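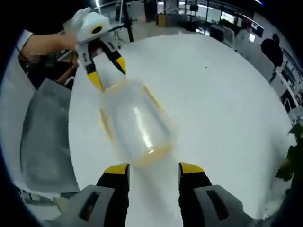 The clear jar over the white table. Look for the amber tint down at the bottom rim.

I have been meaning to write up these Horine jars since May, and my sister-in-law keeps asking which ones to buy, so I am finally sitting down to it with a cup of coffee. I bought a set for the pantry after we lost a whole bag of rice to moths (a horrible morning, I will spare you), and I have lived with them long enough to have opinions.

First, they are plastic. I know plenty of you are glass people, and I was one myself until I dropped a quart of lentils on a tile floor. The Horine jar is a plain cylinder with rounded shoulders and a neck you can get your hand around, and it is very clear. You can see straight through to whatever is behind it, which is lovely when it's full of pink beans and a little less lovely when it's holding the last sad inch of cornmeal.

What surprised me was the color. The listing just says "clear," but the rims and edges have a pale orange-yellow tint, and the bottom rim goes quite amber when the light is good. I thought at first I had been sent the wrong ones and wrote to the shop, and a very patient person named Felista Kashindye wrote back the same afternoon to say they all come that way. I have grown fond of it! Set a few on a white surface and they look like they have a drop of honey in them. If you want something perfectly colorless, though, you should know before you order.

Now the practical part. The size I use most holds 500 grams of rice with room left over for a scoop, and the shoulders are gentle enough that flour doesn't get hung up in them when you pour. They weigh next to nothing, so I can hand one down from the top shelf without holding my breath. Washing is easy by hand with a bottle brush. I have not put mine in the dishwasher, and the leaflet is vague on the subject, so I'd love to hear from anyone braver than me.

The lids are fine. They screw on with a good firm turn and I haven't had a moth in any of them, but the thread is shallow and it's easy to start one crooked if you are in a hurry. My neighbor Crisóforo Ibarra has the Fatitz jars with the clamp tops, and I'll admit his lids are nicer. His jars are also heavier and cost twice as much, and he has already replaced 2 of the clamps.

Scratches do show. After a few weeks of sliding them in and out of a wire rack, mine have some fine lines around the middle, and the ones I keep for sugar still look new because they mostly sit still — so think about where yours will live. They also pick up fingerprints like nobody's business, and that same shine that makes them so pretty in a bright kitchen makes every smudge show too.

Smells are better than I expected. I kept cumin in one for a month, washed it twice, left it open on the windowsill overnight, and now it holds oats that taste like oats. Garlic powder was another story and that jar is now for rubber bands.

Would I buy them again? Yes, and I did, another four for the baking shelf. I'd give them four stars out of five, with the missing one for the lids.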